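I finished my first term as a mature student at the evening college in Vernora, and some people asked me how it was. I will write it in a few posts.

I chose a course called "The History of Bread". My family laughed. It gives 4 credits, the same as statistics, and I can say it was not easier.

We had to read 70 pages every week. For me this means two evenings with a dictionary beside the tea. By July I knew the English words for nine kinds of flour and still not the word for the thing you pull the curtain with.

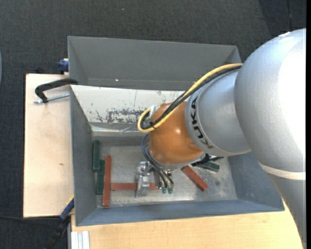

The exam was one essay and one oral part. In the oral part you draw a question from an envelope. I got rye taxes. I had prepared very well for ovens.

I received 85 points. The teacher wrote in the margin "good argument, too many commas". I have put fewer of them in these posts, I hope.

About money, because two of you asked: the fee was 300 for the term, books not included. Most of the books are in the library, but the Lefèvre one is always borrowed, so reserve it in the first week.

Would I recommend it? Yes, if you can be free from six to nine in the evening. The last bus to Flurolska leaves at ten past nine and I missed it twice.

Next term there is a course on the history of maps and another one on how to listen to radio plays. The second has a waiting list already. I have put my name on it and also signed up for the maps.

If someone has old notes from the maps course, please write to me. I can give my bread notes in exchange, they are in order and almost readable.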